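Workshop notebook – window sill and draught, small bedroom
Friday, October. Written by Lieven, for Kazue and whoever takes over. 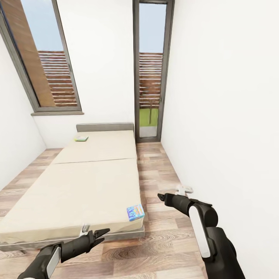

Morning

Lidus sealant arrived, 4 tubes. I ordered the grey one for the sill, but one tube is white. I put it on the shelf for the bathroom job.

Started with the old foam strip from the practice casement on the bench. It comes off in crumbs. A plastic scraper is too soft, the steel one leaves marks in the paint. Best result was with a warm cloth, leave it for 12 minutes, then pull slowly from the corner. Hendrik says he uses cooking oil for this. I did not try, I am afraid the new strip will not stick afterwards.

Smoke pencil test on the casement before the new strip: the smoke bends strongly at the hinge side, lower third. After the new strip it bends only a little, and only at the bottom corner. I think I cut the strip too short there – next time cut long and press it back into the corner.

Afternoon

Made the draught excluder for the door. Colour of the fabric does not matter, Kazue chose brown. Length 189 cm was written on the order, which cannot be right for one door. I phoned Kristof and he meant 89. I cut nothing before he confirmed.

Filling: rice husk is too light, sand is too heavy to push with the foot. Mixed them and now it lies flat.

To do
– ask Lionel if the Hoserix hand pump is back, the glue gun trigger sticks again
– buy 13 mm strip, we have only the narrow one
– repeat the smoke test when it is windy outside, today the air was very calm
– return the long ruler to Hendrik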